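OK so who else spent their lunch break reading about the Emilian Coman hearing, because I have thoughts.

Quick catch-up if you missed it: he was in court at 2 this afternoon over the Omevance afterparty, the one where he allegedly threw a full ice bucket at the DJ booth. The charge is property damage and he still says he "set it down fast."

The judge was NOT in the mood. Coman's lawyer asked to push everything to June so he can finish shooting the second season of Muler, and she told him the court doesn't work around a TV schedule. Ouch!!

Meanwhile I'm following all this on my phone with a half-open computer in front of me, so pardon the typos.

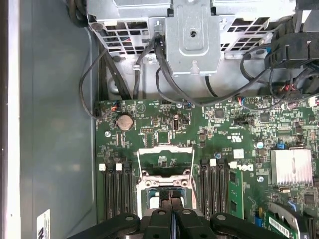 lunch break view, cables and all

Back to the important stuff. The outfit! Tan suit, no tie, those awful Akbari sunglasses pushed up on his head the whole time until the bailiff made him take them off. My group chat hit 200 messages over the sunglasses alone.

And then Relu Pascu shows up?? They haven't been seen together since the breakup and he walks in, sits in the back row, and leaves before it's over (16 minutes, one of the court reporters timed it). Didn't say a word to anybody.

Half my replies think they're back together. The other half think he was there because the DJ is his cousin, and I kind of lean that way, sorry to the romantics. 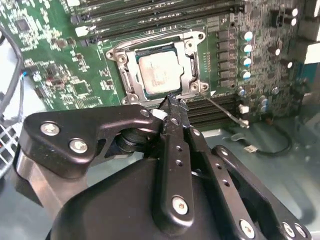 CPU socket says hi

Update: the damage bill is out and it's $518. Five hundred and eighteen dollars! The man has a Vumeck cologne deal, he could have paid that from the back seat of the car and we'd all have been spared the tan suit.

Next date hasn't been set. He's still supposed to host the Muler fan night on Saturday and I have a ticket, so if he so much as looks at an ice bucket you'll hear it from me first.

Also no, I'm not taking questions about whether I'm still a fan. I am. Leave me alone.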